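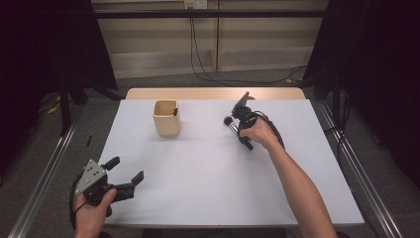
# Hand-held gripper fault: frequently asked questions

Issued by Nuvgate, November 2020. This page is for operators and supervisors at the Wutthorpe site who use the paired hand-held grippers for table tasks. It replaces the notice sent out in June.

## What is the fault?

On some grippers the jaws do not open fully when the trigger is released. The operator may feel no difference in the handle, but the recorded opening stays at 91 per cent when it should return to 100. A gripper in this state can also hold an object for a moment after the operator believes it has been let go.

## Which units are affected?

Seven units have been withdrawn. All were fitted with the Bestov return spring. Units fitted with the Halász spring are not affected and may remain in use. The type of spring is given on the service card kept with each pair.

## Has anyone been hurt?

One operator received a pinched fingertip while trying to free a brush from a jaw that had stuck. First aid was given on site and no time was lost. The incident was entered in the accident book.

## How do I check a gripper before a session?

1. Connect the cable and wait for the reading to settle.
2. Squeeze the trigger fully and release it. Do this seven times.
3. Open the jaws wide over a clear part of the table, with nothing between the fingers, and read the value on the screen.
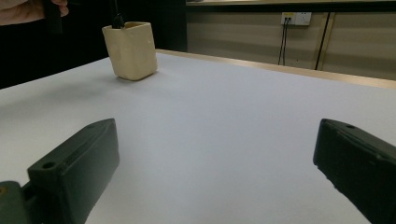 Any reading below 100 with the trigger released is a fail. Please do not correct it by pulling the fingers apart by hand, as this can strain the spring and hide the fault until later in the day.

## What should I do if a jaw sticks during a task?

Stop, lower the gripper to the table and unplug its cable. Keep your fingers out of the jaws until the cable is out. The object may then be eased free — never pulled sharply — and the unit placed in the red tray. Both grippers of a pair must be withdrawn together.

## Are recordings made with a faulty unit still usable?

In most cases, yes. Recordings in which the opening never returned above 80 per cent will be removed. The others will be marked and kept. Operators need not repeat any work unless their supervisor asks them to.

## When will the withdrawn units come back?

Each unit will be fitted with a Halász spring and tested at Nuvgate before its return. Supervisors will be told by email when a pair is ready for collection.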